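Section 6. Packing the Tote for the Snack Counter

Revised 03/09/2022 by Kirstin Laing. Replaces the September sheet from the Purves shop, which told you to "fill the bag attractively" and left it there.

Read this section before you open the Fokstead counter kit. The kit leaflet says the whole job takes 10 minutes. I have my doubts. The leaflet also says any tote will do, and a bag with short handles and a stiff base will not behave like a limp cotton one.

6.1 Before you start

1. Clear a stretch of table wide enough for the tote to lie flat. Working with the bag hanging from a chair back is suggested in the leaflet. It swings.

2. Put the clear stand on the left and the tote in the middle. Left-handed packers can swap them.

3. Check the stand for sticky price labels. Wivton stands come with one on the lip, and it leaves glue behind if you pull it fast.

4. Lay out the snack bags face up. Do not stack them.

Note: The kit list calls the stand "display grade." I don't know what grade that is. It scratches like any other clear stand, so wipe it with a soft cloth and skip the paper towels.

6.2 Opening the tote

5. Find the strap and pull it up clear of the opening. If it has folded into the bag, everything you put in will land on top of it.

6. Spread the hem with both hands. A soft bag will sag back in on itself the moment you let go, whatever the leaflet says about it "standing ready." Fold the top edge outward once and it holds a little better.

7. Turn the printed side toward the customer. With the fabric bunched up, it is easy to get this wrong, so look for the color of the print before you look for any lettering.

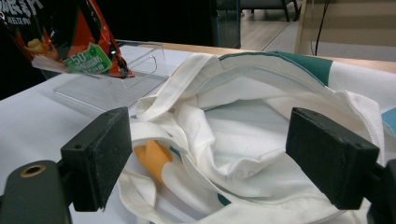 White tote with the strap up and the opening still sagging, clear stand to the left.
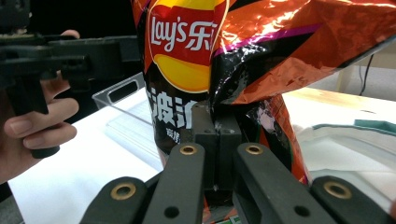 Lay's bag, crinkled foil, logo near the top.

6.3 Loading

8. Put the heaviest items in first. Tins and jars go at the bottom, chips at the top. This should not need saying, but see returns sheet 601.

9. Hold each chip bag low and lightly. A puffed bag is mostly air, and a hard squeeze can pop the seam.

10. Lower the bag in upright with its name facing front. Dropping it in from above is quicker and gives you broken chips.

11. Leave at least one snack bag on or beside the stand. The leaflet claims a filled stand "doubles interest." No source is given, and I would not repeat it to a customer.

12. Bring the strap back over the top without tying it. A knot crushes whatever is underneath.

Caution: Stay under the weight limit for your tote. Desberg prints 300 ounces on its large bag, and I have yet to meet a stitched handle I would trust with that. Half is plenty.

Caution: Do not staple the opening shut. Staples tear the fabric and can go through foil.

6.4 If it looks wrong

The tote leans to one side. Take the top layer out and move the tins. Pushing on the outside of the bag only shifts the lean.

The print is hidden in a fold. Smooth the front panel from the base upward. Ironing is optional, and the creases come back anyway.

The stand slides when touched. Try a thin rubber mat. The gel dots in the kit are supposed to hold on any surface, but they let go of our painted table before lunch.

Replacement stands and mats are listed on page 29. The gel dots are listed there too, if you want to try them yourself.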